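Landeg code of practice

The Landeg code of practice is a set of working rules for mobile robots that handle laundry and other soft household goods in rooms shared with people. It covers how a work area is laid out and labeled, how a robot may reach into a machine, and what has to be written down after each run. The code is voluntary. It is used mostly by small laboratories and by firms that test robots on ordinary appliances, and it is meant to be read alongside the safety rules that already apply to a building and its equipment.

The code takes its name from the Landeg test rooms, where the first version was drafted. It has no legal force and does not replace a risk assessment.

Background

The first draft was written by Alun Lougher and Meinir Gape, who had been running garment handling trials for the firm Tridar. Each trial team kept its own rules at the time, and the rules did not agree on simple matters such as who could open a dryer door while an arm was powered. Lougher and Gape collected 160 written rules from the teams and cut them to 48. The shorter list was circulated in December and came into use at Landeg soon after.

Analyn Yap edited the second version, which added the sections on shared floors and on record keeping. It is dated 2018-01-28 and is the version most often cited. Later changes have been small and are issued as numbered notes.

Scope

The code applies to robots with one or more arms that move under their own power or are moved between stations. It covers loading, unloading, sorting and folding. Ironing and steam pressing are left out, and so is any work with bleach or solvents. Fixed industrial laundry lines have their own standards and are also outside the scope.

Shared spaces

Many test areas are part of a larger room that is used for other things. The code calls these shared floors and sets separate rules for them. The working area must have a known edge, normally marked on the floor, and chairs, cartons and tripods are to be kept outside it during a run. A person who is not part of the run may pass along the edge but may not step over it while the arms are powered.

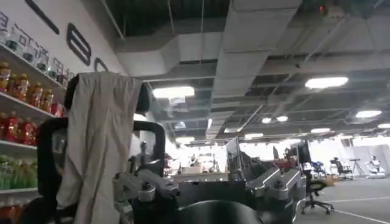 Open office space beyond the arm joints, with painted lines on the gray floor and chairs to the right.

Cloth is treated as a hazard to sensors as well as a load. Under rule 11, any fabric lying on or near a head, joint or camera has to be noted before powered motion begins, and the operator decides whether it stays. Where it stays, speed is limited to the lowest setting the controller offers. Llinos Ellis argued for a complete ban on loose fabric near joints, but this was not adopted.

Lighting is mentioned only briefly. Ceiling lights are to be left in the same state for all runs that will be compared with each other, and any change goes in the log.

Labeling of machines

Each appliance used in a trial carries a label that gives its function and a number. The label goes on the front of the machine where an operator standing at the door can read it. Washers and dryers are numbered separately, so that a room may have a washer 1 and a dryer 1. Labels may be in any language the operators read, and a second language is allowed but not required. The same wording must be used in the log.

Doors get a rule of their own. A washer door that swings toward the robot's path has to be recorded as open or closed at the start of a run, and nobody is to move it by hand until the arm is stopped. Baskets are placed to one side of the machine, outside the sweep of the door. Power cables on the floor are to be routed away from wheels – the code does not say how, and most sites use cord covers or floor outlets.
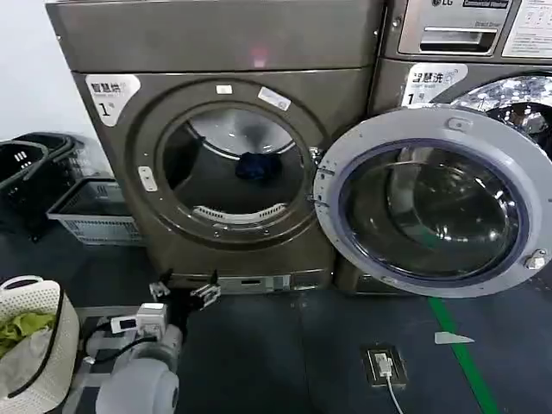 Reaching into a drum

A dryer drum is a closed metal space with raised lifters, a rear panel and, in many models, a perforated vent. The code treats it as a confined area for the gripper. The main requirements are these:

The drum must be stopped, and the machine must be unable to start while the arm is inside.

The gripper enters along the axis of the drum and leaves the same way.

Fingers are closed on fabric only. Contact with a lifter, vent or rim ends the attempt and is logged as a contact.

Items are taken out one at a time unless the trial plan says otherwise.

Polished steel is a known source of trouble for cameras. Glare on the rear panel can hide an edge, and a reflection of the gripper or the garment can be taken for a second object. The code asks that a trial with a single garment be run before any mixed load, using a plain item of a color that stands out from the drum. Dark blue cotton is common. In a comparison made by Pauline Tindall with the Renda vision package, 114 wrist camera views of a bare drum were set beside views of the same drum holding one garment, and the results were used to write the note on glare.
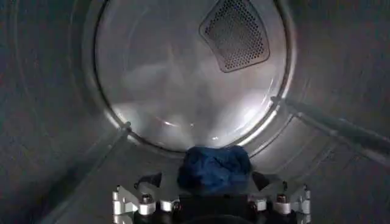 Category: Single-item handling

Single-item handling is the first of the four levels of work named in the code. One garment is placed in the drum by hand, in a loose heap, and the robot is asked to take hold of it. The position of the fingers on each side of the cloth is recorded from the wrist camera before they close. A site moves on to the second level after 1,000 logged attempts, counted per robot and per machine. Attempts stopped by the operator are included in the total.

The remaining levels are small loads of one fabric, mixed loads, and transfer between a washer and a dryer. Few sites have reported work at the fourth level.

Record keeping

The log for each run lists the operator, the machine labels, the state of the doors, the garment and the result. Contacts and stops are entered on separate lines. Logs may be kept on paper or in software; Stollus, a free logging tool, has forms that follow the order of the code. Camera recordings are kept with the log, and where people can be seen in the background they must have been told that recording takes place.

See also

Risk assessment
Collaborative robot
Clothes dryer
Machine guarding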